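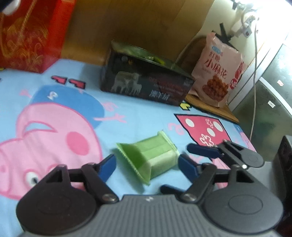
When does registration for the fall season open?

Registration for the Felldale Youth Football League opens in July and stays open until every age group is full. The two youngest groups usually fill first. If you played last season we hold your place for the first week, and after that it goes to whoever signs up next.

Home | Teams | Schedule | FAQ | Fields | Contact

Feb 28, 2021
By Thenmozhi Kurian
Filed under: Youth Football, Parents & Players

How are kids placed on teams?

Players are placed by age and weight. Coaches get one evening to look at everyone run, catch and block, and then the teams are drawn up. You can ask for a sibling to be on the same team if both are in the same age group. We can't take requests for friends or for a certain coach.

My child has never played. Is that a problem?

No. Plenty of players start with no experience at all. The first two weeks are spent on stance, footwork and safe tackling, with no full contact. New players who want extra time can come to the beginner sessions at Birnley, which are run by Nipon Chuensuk and don't cost anything more.

What do we need to buy?

Cleats, a mouthguard and a water bottle. The league lends out helmets, shoulder pads, pants and a game jersey. Metal cleats are not allowed. Please write your child's name inside everything, including the mouthguard case.

What happens if the loaned equipment isn't returned?

You'll get an email after the last game with the drop-off dates. If the helmet and pads don't come back, your child can't be registered for the next season until they do.

How much playing time will my child get?

In the two younger groups every healthy player is in for at least 113 plays over the season, and the coaches keep a sheet. In the older groups it depends on attendance and position. A player who misses practice without a call may sit out the first half.

Where are the games?

Home games are at the Hemmin Road field. Away games are at Birnley or Tristgate. Tristgate has very little parking, so come early or use the lot behind the school.

Can I get a refund?

You can get a full refund up to 3 days before the first practice. After that we keep the insurance portion and return the rest. Once games have started there are no refunds except for a season-ending injury, and we need a doctor's note for that.

Who decides if a game is called off for weather?

The head referee decides once teams are at the field. Before that it's the home team's coach, who texts the team parents. For lightning, play stops and everybody goes to their cars until the referee says it's clear.

Can players move up an age group?

Sometimes. Both coaches and a parent have to agree in writing before the first game. Nobody is moved up in the middle of a season.

Who do I contact about something not covered on this page?

Use the form on the Contact page and put your child's team in the subject line.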